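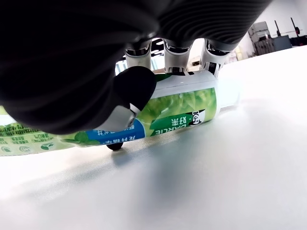 Deepak Saxena, Nuvura
Last updated 24/05/2020

Hako Tube Grasps: data card

Summary

Hako is a set of grasp recordings made with a multi-fingered robotic hand picking up soft packaging from a flat white tabletop. Most of the objects are tubes: toothpaste, hand cream, glue, tomato paste. We collected it to test Kaijage, our method for setting finger force on objects that change shape when squeezed. The set is small. It was never meant to train a general grasping model and we don't recommend using it that way.

What is in it

There are 143 recordings of 14 objects. Each recording is one attempt, from the moment the hand starts moving down until it either holds the object clear of the table or gives up. An attempt includes:

- color video from the wrist camera
- joint angles for every finger and the thumb
- motor current, which we use as a rough stand-in for force
- a text file with the object name, how it was laid down, and the outcome

The tubes were laid on their sides for all attempts. Labels face the camera in some recordings and the table in others, and the printing may be upside down. No attempt was made to keep labels readable, so please don't use the set to test text reading. Packaging is in more than one language. Toothpaste includes a green DARLIE tube.

The grasp

All recordings use the same basic grasp. The fingers come down side by side on the upper edge of the tube and the thumb closes against its front face. On a rigid box this is easy. On a tube, the thumb sinks in, the contents move toward the ends, and the contact the fingers had a moment ago is gone. A fixed closing force either drops the tube or flattens it.

Kaijage closes the thumb in small steps and watches motor current between steps. If the current falls while the joint angle stays the same, the method takes that as the contents moving away and adds another step. If the current holds, it stops closing and lifts. There is no learned part in this version. The two thresholds are set by hand and are listed in thresholds.txt.

Results

With Kaijage, 122 of the 143 attempts ended with the object held clear of the table. The failures fall mostly into two groups. Nearly empty tubes fold under the thumb before the current settles, and the hand keeps closing until it hits the step limit. Very full tubes roll toward the thumb on first contact, and the fingers land behind the center line.

We did not run a full fixed-force baseline. A few early tries are in the folder called old, but the hand was set up differently then and the numbers should not be compared.

Known problems

The wrist camera sees the top of the object well and the far side not at all. In many clips the thumb covers part of the label and the sleeve takes up a good share of the view. Light comes strongly from one side, so one part of the tabletop is often close to pure white and the pale end of a tube can be hard to separate from it. We tried cropping and it did not help segmentation much.

Motor current drifts as the hand warms up. Attempts are numbered in the order they were recorded, so you can at least correct for it within a session. Session breaks are marked in the log.

Outcome labels were entered by one person and not checked by a second. Cases where the object lifted and then slipped are marked as failures, even if it stayed up for a while.

Splits

Split by object, not by attempt. The suggested test objects are in test_objects.txt. Drurkirard, our loader, reads that file by default and will warn you if the same object shows up on both sides.

Changes

May: fixed the time offset between video and joint angles in the glue recordings. Removed duplicate text files.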